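Somside Laundry Room: Your Questions Answered

Welcome, and thanks for taking a minute to read this before you haul your basket down the hall!
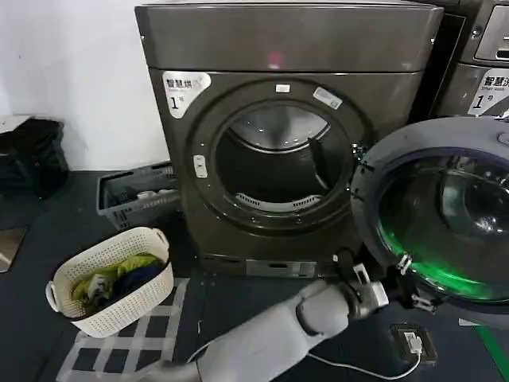

We put these answers together in June after a good many notes came under the office door, and we've tried to cover the things people ask most. If yours isn't in the list, please come and find us, we really don't mind.

Which machine is the washer and which is the dryer?
Go by the first two characters the same on both labels, 智慧, and then look at the third. The washer says 洗 (wash) and has "Smart wash" in small English letters on its label. The dryer says 烘, for drying. They're both front loaders and they're both number 1, so if you can't read the characters, look for the detergent drawer. Only the washer has one, up above the label.

Why are both of them number 1?
They're a pair, washer number 1 and dryer number 1. When you write your name on the sign-up sheet, please put "washer 1" or "dryer 1" and not just "1", or Olumide in the office will be knocking on your door to ask which one you meant (he's very nice about it).

How early can I start, and how late?
The room opens at 7 in the morning, and the last load should go in by 9 at night. The bedrooms on the other side of that wall belong to people who turn in early, so we do ask you to stick to this one.

How do I get in?
The door code is 644, then the pound key. If it doesn't take the first time, wait for the light to go out and try again slowly.

Should I leave the washer door open when I'm done?
Yes, please! Leave it standing wide open and give the rubber gasket a quick wipe with an old towel, down in the fold where the water likes to sit. A washer that's shut up tight between loads gets a musty smell, and then so do everybody's pillowcases.

What about the dryer door?
Either way is fine. What we do care about is that the drum is empty when you go, so put your hand right in and feel along the baffle, the raised piece inside the drum. Socks love to hide there. So do baby things.

I left something behind. Where would it be?
Try the blue tote in the office first. Francine Leclerc empties it every 12 weeks and whatever hasn't been claimed goes to the clothing swap at Huston Hall, so do come by before then.

How much detergent should I use?
Less than you think. Two tablespoons of liquid is plenty for a regular load, and it goes in the drawer, not in on top of the clothes. Too many suds and you'll be running a second rinse.

Can I dry my comforter?
A twin, yes. Anything bigger won't tumble properly and comes out damp in the middle, so take it over to the coin laundry on Wike Street, where they have the great big machines.

Somebody's load is finished and they haven't come back. May I move it?
Give them 5 minutes, and after that you're welcome to lift it out into a clean basket. Please don't put it in the dryer for them, however kindly you mean it. We've had a wool sweater or two go that way.

Who do I tell if a machine stops partway?
Olumide Effiong, extension 35, any time the office is open. Let him know which machine it was and what you had in it, and leave a note on the front so the next person doesn't load it up.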